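Project Prenby – Training Materials for Outpatient Treatments
Second progress report to the Endusard Fund
Prepared by Thirumalai Poduval, project coordinator
13/10/2020

Dear Ms. Kuhlmann,

I send you the second report on our work with the presentation templates and slide sets for patient education. It covers the time since the July report. The financial sheet follows separately from Mr. Lammers.

Work finished in this period

The slide library now has 219 slides in 11 sets. In the last report we had promised the sets on joint pain, wound care and sleep problems, and these are complete. The set on hearing loss was also planned, but the medical review of it is not closed. Sabine Reinholz has gone through every finished set for plain wording, and she replaced many long titles with shorter ones. Each slide now has one message and speaker notes of at most 62 words. This limit was difficult for our authors in the beginning, and two sets had to be written again.

All templates open correctly in the two presentation programs that the clinics use. The fonts are embedded, so the text does not move when a nurse opens the file on an older computer.
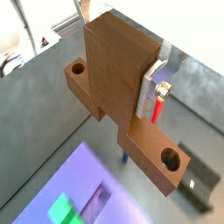 Test with the first clinics

The clinics in Stommont and Brandes used the sets in their evening talks for patients. We received written comments from both. The speakers liked the notes and the large type. They asked for fewer animations, and we have removed almost all of them. In Brandes one speaker wished to have the charts also as a paper handout – we had not thought of this, and Ottmar Harms is now preparing a black and white version for every set.

There was one complaint about colors. The light blue headings were hard to read in a bright room. We changed them to dark blue in all sets. 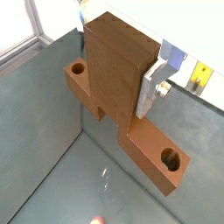

Stepped metal part with a round hole in the shorter arm.

Delays and open questions

The review of the hearing loss set is about 11 days behind the plan. Our reviewer had less time than agreed, and a second reviewer has now accepted the work. I do not expect that this will change the end date of the project.

The translation of the sets is a bigger question. The offer we received is higher than the amount in the budget. We could translate only the speaker notes first and leave the slides for next year. I would be grateful for your opinion on this before we sign.

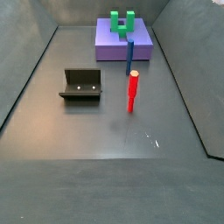

We also need a decision about the download page. At present each clinic receives the files by e-mail, and with the larger sets this fails quite often. Mr. Harms has asked for a simple page with a password. The cost can be covered from the travel money that we did not use.

Next steps

Close the review of the hearing loss set
Finish the paper handouts
Hold a short training for speakers in Stommont
Send the corrected templates to all clinics

Please let me know if the fund needs the clinic comments in full. I can send them with the financial sheet.

With kind regards,
Thirumalai Poduval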